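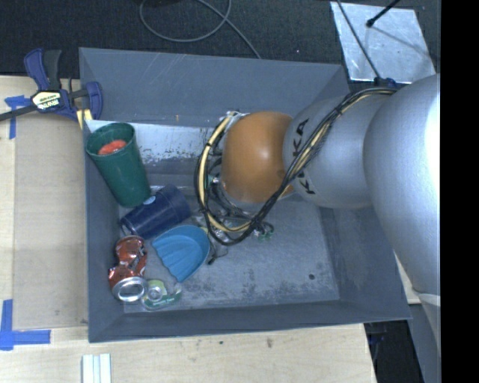 Section 2: Setting up your Climen worm bin

Okay, you've got the box open and the packing paper is all over the kitchen floor. Mine was too. I wrote this section after setting up my second Climen, because the leaflet that comes with it is very short and I made a few dumb mistakes the first time around. You'll want an hour or so and a bucket of water, and you should do it wherever the bin is going to live, since a filled tray is heavier than you'd think.

Before you start

Check that you have the base with its spigot, two trays, the lid, a block of coconut fiber, and the little bag with the rubber washers. If the bag is missing, look inside the lid (it gets taped up there and I almost threw mine out). The spare washer kit is part number 3192 if you ever need one.

Don't order the worms until the bin is put together and the bedding is ready. They can sit in their shipping bag for a day, but they won't enjoy it.

Pick the spot

Worms like the same weather you do. A laundry room, a mud room or a shady corner of the porch will work. I kept my first one in the garage and that was fine until August, when I had to haul the whole thing into the hallway and live with it there for three weeks. Stay away from the dryer, too — all that shaking bugs them.

Put the base together

1. Push one washer onto the threaded end of the spigot, flat side toward the handle.

2. Feed the spigot through the hole in the base from the outside.

3. Slide the second washer on from the inside, then screw on the nut. Hand tight is plenty.

4. Close the spigot and pour in a couple of cups of water. Leave it for ten minutes with a paper towel underneath.

5. If the towel is dry, drain the base and move on. If it's damp, take the nut off and check that the washers aren't pinched. Mine was pinched both times, so don't feel bad!

Caution: please don't use pliers on that nut. The plastic cracks, and then you're shopping for a new base.

Make the bedding

6. Drop the coconut block in your bucket and cover it with warm water. It swells up a lot, so use a bigger bucket than looks right.

7. Once it's soft, break it up with your hands and squeeze out handfuls until only a drop or two comes out. A wrung-out sponge is what you're after.

8. Tear up some plain cardboard and newspaper (no glossy pages, no tape) and mix it in. I go half and half.

9. Toss in a handful of garden soil. The grit helps them grind up their food.

10. Set one tray on the base, spread the bedding in it and fluff it up. Put the other tray away for now. You won't need it for months.

Note: if you bought the Gelimeo bedding mix, skip the soil, as it already has grit in it. The Muvatik bricks don't.

Add the worms

11. Make a shallow dip in the middle of the bedding and tip the worms in, along with whatever they came packed in.

12. Lay a damp sheet of newspaper over the top and put the lid on.

13. Leave a light on in the room for the first two nights. New worms like to wander, and light keeps them down in the bedding.

First feeding

Wait three days, then bury a small handful of chopped scraps in one corner. Mine went wild for melon rind and wouldn't touch carrot tops. Give them more only when the first batch is mostly gone. Overfeeding is how I ended up with fruit flies, and those took a whole lot longer to get rid of than they did to show up.

Caution: no meat, dairy, oily leftovers or big piles of citrus.

Open the spigot once a week and catch whatever drains out in a jar. Some weeks you'll get nothing, and that's okay. I leave mine open over a saucer when we go to Paredes for the weekend, so the base doesn't fill up while we're gone.

Adding the second tray and harvesting are in Section 3.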